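Natora handheld gripper kit (pair), reviewed after one term in a student robotics club

Rating: 3 out of 5
Bought for: after-school club, ages 14 to 18
Used for: one term of homework and one regional challenge

Our club signed up for the Rosales Tidy-Up Challenge, in which a robot arm has to learn household chores from recordings made by teenagers, a group famous for its household chores. Each team picks a task, records people doing it with handheld grippers, and trains on the result. We picked "put small things in a box," having ruled out anything involving liquids.

The Natora kit is two squeeze-handle grippers, a charger, two cables and a manual that was plainly translated by somebody in a hurry. ("Do not pinch the friend.") It cost us 260 dollars. The Cellow set that the bigger schools use is a good deal more than that, and it comes in a nicer case, which I have been allowed to look at.

Setup took one club meeting and part of my evening. Pairing is easy on the left unit. The right unit likes to be turned off, ignored for a bit and turned on again, like most of my students. Once they're paired they stay paired, and the app has crashed on us only when an adult was watching.

The fingers are the best thing in the kit. They open wide, the pads have enough give to hold a small carton without crushing it, and the linkage still has no play in it after a term of being handled by people who also handle french fries. We had one screw work itself out. A dab of thread locker fixed it, and I've since done the rest.

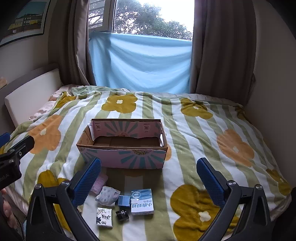 Weight is where the complaints start. One gripper is fine. Two of them, held out in front of you for 30 takes in a row, will teach you something about your shoulders. The kids started trading off after every 8 takes and the recordings got noticeably better, mostly because the sighing stopped. Handle size is another matter. My smaller students can't get a full squeeze without shifting their grip, and every shift shows up in the data as a little hiccup. Wrapping the trigger in foam tape helped. Natora sells a small-hand adapter, listed as out of stock since August.

The cable exits right where your wrist wants to be. I assume the designer has no wrists.

Soft things are harder than boxes. Anything rolled or puffy gets picked up well enough and then declines to be let go of, so you end up shaking the gripper over the target, and the robot will faithfully learn to shake too. Ours did. At the challenge it placed its first carton neatly and then waggled at the judges for a while. We came in mid-table and got a certificate for "expressive motion," and it's on the club room door.

Battery life is fine for a two-hour session if you charge both units beforehand, so make that one student's job. The app exports to the format the challenge wanted without any fuss. We tried the Ralier wrist strap as an add-on and it takes some of the load off, although it also makes everyone look like they've had a minor skiing accident.

Would I buy it again? For a club with our budget, yes, and I'd order spare pads at the same time, as shipping on them alone costs more than the pads do. If you have Cellow money, spend it on the Cellow and send us your old ones.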